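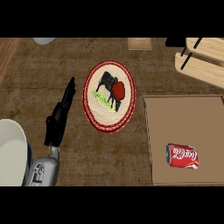
Que el brazo aprenda primero en la pantalla y ya romperá después lo que tenga que romper, pidió Tsehay Gebreyes al abrir el turno de quejas del club de robótica Undummont. Las hubo, y variadas. El club prepara la copa escolar Dravness, que se juega en julio, y lleva todo el curso metido en una cocina simulada donde la vajilla sale gratis.

La tarea tiene un enunciado humilde: dejar una pieza de verdura en un plato ovalado. En la mesa virtual hay además una lata de Coca-Cola tumbada en una bandeja y un plato con un animal negro dibujado, que ya tiene partidarios y detractores. Gadisa Gidey, encargado del programa de visión, figura entre los segundos. Sostiene que un plato liso habría ahorrado al equipo varias tardes y alguna amistad.

El equipo está formado por siete estudiantes y un ordenador que se calienta más que cualquiera de ellos. En el último recuento llevaban 696 ensayos registrados, con notas al margen que van desde "bien" hasta "no preguntar". El reglamento de la copa concede 30 segundos por intento, tiempo de sobra para una persona y bastante escaso para un brazo que se lo piensa.

Shivam Gautam y Tsion Tufa se reparten el control de la pinza. Él prefiere acercarla despacio; ella, que llegue antes de que suene el reloj. La versión actual, bautizada Broser, alterna los dos criterios y de momento no convence a ninguno.

Selamawit Gebreyes, hermana de Tsehay y autora de las notas al margen, presentará el trabajo a las familias en el aula Gebretsadik. Habrá demostración en pantalla y turno de preguntas. La entrada es libre y la merienda corre a cargo de los asistentes, que esta vez deberán traer también los platos.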